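**Small objects, two hands: Natanael Peixoto on the Teren set**

Peixoto's group at Vass recorded 1172 demonstrations with hand-held grippers, 186 of them bimanual. Asked why no robot was involved at that stage, he is brief. "The arm is the slow part. A person with two grippers can sort a tray in the time it takes us to home the joints."

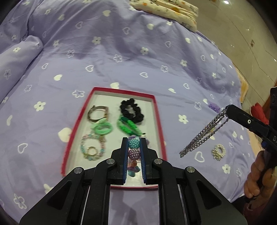 Grasp width was the variable the group cared about most. Peixoto's colleague Bent Damgaard had argued for rigid test blocks, which are easy to measure. Peixoto wanted things that deform or hang. "A beaded hair tie between soft pads tells you something about closing force. A chain dangling from the other gripper is a different problem, as its shape changes whenever the hand moves."

The policy was trained on 200 objects and tested in 5 homes. Rigid items transferred well; chains did not. "We lose them at release," Peixoto says. The next version, Kalau, will log finger force at a higher rate.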